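Thursday, July 28, 2022

Second full day on the bench rules. The Prallitz draft has sat in the shared folder since December and still reads as if it were meant for a single arm behind a fence. We run two arms off one rail on a wooden table, with food residue in the work area, and half the clauses don't apply. Spent the morning marking which ones do.

Clause 3 (start of shift) survives with small edits. Home both arms, confirm the indicator lights, read back the joint limits, log the result before any item goes on the table. Lutfa Pathirana wants the readback printed. I want it in the log file. We settled on the log file, with a printed copy only when a limit has been changed.

Clause 4 (people near the cell) needs rewriting from the start. The old text says "no person within reach during motion," but reach was never defined. Mine says the reach of the farther arm at full extension, gripper included, measured on the floor and taped. Anyone who needs to be inside the tape calls it out loud and waits for the operator to answer. An operator who doesn't hear a call but sees someone cross the line stops both arms.

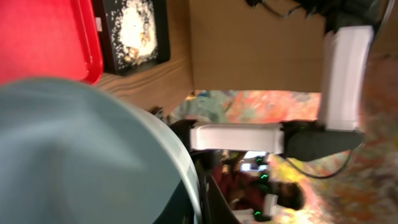 Speed and carried items

Old limit was 600 mm/s for everything. Kyung-hwa Wi argued for keeping it, on the grounds that one number is easier to enforce than a table of them. I can see that, but a gripper holding a bowl with food in it shouldn't move at the same speed as an empty one. Draft now has two limits, loaded and empty. Loaded is whatever the slower of the two arms can stop from without the item shifting in the fingers. That has to be measured per item, and the measuring is assigned to me.

Also added: an item that is dropped stays where it fell until the arms are stopped. No reaching in to save the run. The run is logged as failed and restarted from the home pose.

Long argument over lunch about whether a drop outside the table counts as a drop or as an incident. Skistmont counts it as an incident, with a form. We will count it as a drop unless something breaks or someone was inside the tape. I expect to lose this one at the review.

Waste and debris
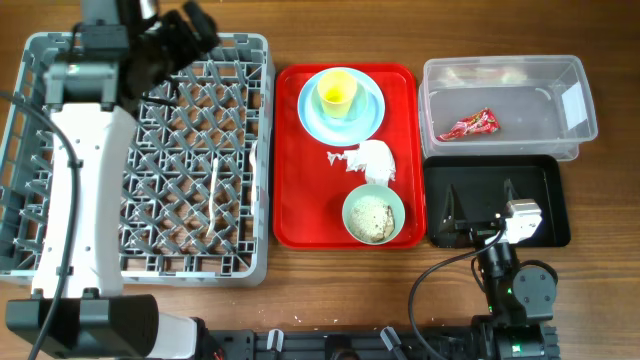 The debris clause is the one I care about most, and Prallitz has a single line on it: "Keep the work surface clean." That can't be checked. I need a condition that a tired operator can answer yes or no to. Crumbs on the wood just above the rail are the usual test of whether a rule like this means anything, and this setup has a few there. Under the new wording the strip along the rail is wiped between runs, with the arms stopped, using a brush and then a dry cloth. The rest of the table can wait for the end of the session unless the task itself calls for a clean surface.

Wrappers and napkins count as task items while a run is open. Once it closes they are waste and go out with the rest. Food items are replaced daily. Lutfa asked who decides that something is too old before then, and the answer in the draft is the operator, no sign-off needed.

Cables

Drotard sent over their version of the cable rule, 7 pages, mostly about fixed conduits. Useful part: the loop at the wrist must be checked through the full range of the joint, by hand, with power off.
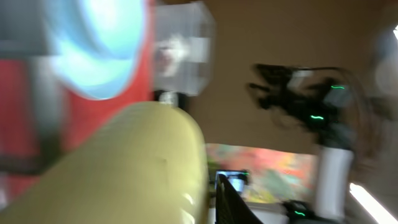

I took that and dropped the conduits. What they don't cover is the case where the loop of one arm passes through the space of the other. With both arms on one rail that can happen in any task where they work side by side. Proposed text: before a new task is approved, both arms are stepped through the planned poses at the lowest speed with one person watching only the cables. If a loop touches the other arm or an item, the pose is changed. Tying the loop tighter is not an accepted fix, as it loads the connector.

Kyung-hwa pointed out that "lowest speed" is a setting on one controller and a percentage on the other. Corrected.

Shared space
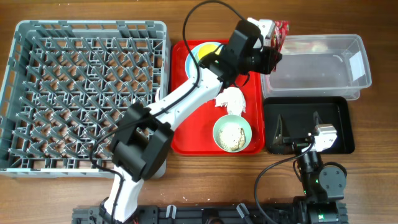
Last clause of the day. Each arm gets a home zone and the middle of the table is claimed. An arm asks for the claim before entering and gives it up after leaving, and the other one holds outside until then. Claims time out to a stop, never to a release. Manzano has this the other way around in their notes, with a timed release so that a run can't hang. A hung run costs a restart. I'd take the restart.

Open points for tomorrow:
Loaded speed limits, still no measurements.
Definition of "stopped" (brakes on, or zero velocity command). Need one meaning in all clauses.
Whether the brush lives at the bench or on the hook by the door.
Renumber everything after clause 4.

Draft saved as revision 2 and sent to Lutfa at the end of the day.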